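Help wanted: part-time table and mug person at Pacheco

Hi, it's Elaine Meireles from Pacheco, the tea and cake place. We're looking for one more person to join us from August, and I said I'd write the ad myself so you'd get a feel for who you'll be working with (me, mostly, plus Odair in the kitchen and Florencio on the counter).

The job is front of house, but not the order-taking side. You'd be looking after the tables: clearing cups, wiping down, setting things straight again before the next people sit down. It sounds small and it really does make or break a place like ours! People come in with a book or a friend and want a clean table and a big drink, and they notice crumbs long before they notice the cake.

Hours are 30 a week, mostly mornings, with a late start one day if you need it for classes or kids. We can talk about that. Tips get split evenly between everyone on shift, kitchen included, and you eat lunch with us. Odair makes a bean soup that I would happily have every day of my life.

What I'd love to see in you:

You like wiping a table properly, all the way out to the corners, and you go with the grain.
You can carry a few mugs at once without looking scared.
You're fine being on your feet and lifting a tub of dishes.
You say hello to people, even when it's busy.

Experience is nice to have but I won't hold it against you if this is your first job. Mine was washing pots in my aunt's kitchen and I was terrible at it for a month. Rosimeire will train you for your first two weeks, and she's patient (much more than I am, ask anyone).

A word on our cloths, because everyone who starts here mixes them up. Green is for tables only. Blue is for the counter and the coffee machine, and the old gray ones are for the floor and never come back up. Used cloths go in the wash bag at the end of the shift, please, and not over the back of a chair. We use plain water and a little mild soap on the wood, no sprays with bleach in them, and no scouring pads ever. I sanded one of those tabletops by hand last winter and I don't plan to do it again.

Mugs are the other thing. We serve in big ones, so they're heavier than you'd expect when they're full. Carry them by the handle, and look at the rim before you put one back on the shelf. Anything with a chip goes to me.
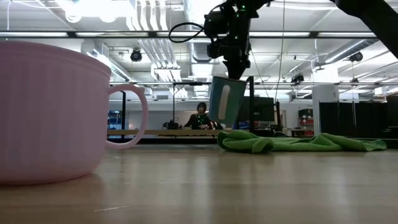
Pink mug, green cloth, wooden table: your new colleagues.

To apply, send me a few lines about yourself and which mornings you can do. No fancy resume needed, a normal email is perfect, or drop a note in at the counter and Florencio will pass it on. I'll get back to everybody, and if we both like the sound of it you'll come in for a paid trial morning and stay for soup.

Elaine
Posted Jul 29, 2021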